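Subject: Re: [bench-arms] Gripper fingers for glassware, flat or V-groove?
From: Nawal Tawfik
To: bench-arms list

Dario Barbieri wrote:
> We have the Vitale fingers on the Wokville arm and they are fine on
> boxes, less fine on anything round. Before I spend money on V-groove
> ones, has anybody at Istmont tried both on real glass? Also, is the
> wrist camera any use with clear stuff, or should I bolt one overhead?
>
> Dario

Dario,

Yes, both, for most of February, and I have the broken-glass bin to prove it.

The short version is that flat fingers did better than I wanted them to, having already bought the others. We ran 30 picks per item with each set. Flat fingers dropped 2 and the grooved ones dropped 5, mostly stirring rods, which sat in the groove at whatever angle pleased them. On flasks the groove wins, provided you come in at the neck. If you come in lower down it holds the flask beautifully until you lift.

Things I would check before ordering anything:

1. Closing speed. The default on our controller was set by someone who had only ever met cardboard. Halve it, then see if you still have a problem.

2. Rubber pads. Cheap, ugly, and they helped more than the grooves did. Ours are off in the view below because I was re-gluing them. Again.

3. The wrist camera. Clear glass against white plastic bins is as mean a test as you could set it. The beaker in the middle bin I can find by its rim. The glass in the left-hand bin I can find because I know to look for it, and the detector has no such advantage.

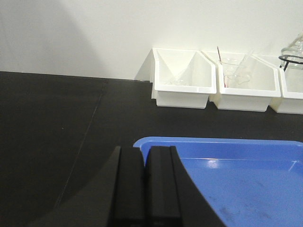

4. Overhead camera. We borrowed one from the Ernenbridge lot. It was better at telling which bin had something in it, worse at telling which way up the something was. If your budget only runs to one, stay with the wrist and change your bins to a dark colour. I have asked for dark bins. I am told there are 500 white ones in the stores.

I can send you the grooved set on loan if you pay the postage. No hurry to return them.

Nawal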